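Minutes of the Residents' Meeting, Praris House
Month: January
Start: 7 p.m.
Place: ground floor lounge

1. Minutes of the last meeting
The minutes were read and accepted, with one correction. The sum for the new door closers was 224 dollars and was written wrongly.

2. Noise after ten o'clock
Residents of the second floor told again that the music from the lounge can be heard in the bedrooms. It was asked if the lounge can close earlier on weeknights. There were different opinions. Some residents work late and they have only the evening for using the lounge. It was decided to keep the closing time, but music must be off at ten. A notice will be put on the lounge door in English and Spanish.

3. Bicycle room
The room is too full. Many bicycles have flat tires and no name on them. Every owner will receive a tag from the office. Bicycles without a tag at the end of February will be moved to the basement of the Orden building, where they will be kept for five months. After this time they will be given to the Wokeo repair shop. One resident asked who is paying for the moving. The office will find out and answer at the next meeting.

4. Shared kitchen
The rules for the shared kitchen were discussed for a long time. The main complaint is dishes left overnight. It was proposed to make a cleaning list by floor. The proposal was accepted, and the third floor will begin.

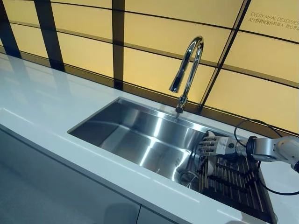

Sink and faucet, shared kitchen

It was also asked that coffee grounds and rice are not put down the drain. The company Nikzad came two times in the autumn for a blocked pipe, and the second visit cost 98 dollars, which was paid from the common fund. If it happens again, the floor which has the cleaning week will be asked to pay half. Two residents were against this and wish that it is written in the minutes.

5. Packages
Packages are still left in front of the mailboxes. The delivery companies do not have the code for the inside door, and most residents do not want to give it. A locked cabinet was suggested. The office will ask for prices. Until then, please take your package the same day, or ask a neighbor to take it.

6. Heating
The radiators on the north side are weak in the morning. The office explained that the timer starts at six. It will be changed to five for a trial until the end of March. Residents who feel no difference should write to the office with their apartment number.

7. Other matters
The plants in the entrance need water also during holidays. The fifth floor offered to do it. The question about a smoking place in the yard was moved to the next meeting, because it was already late.

The meeting was closed at 8:50 p.m. The next meeting is in March, same place and same hour.

2 comments | 5 shares
Contact the Praris House office | © Praris House Residents | Back to top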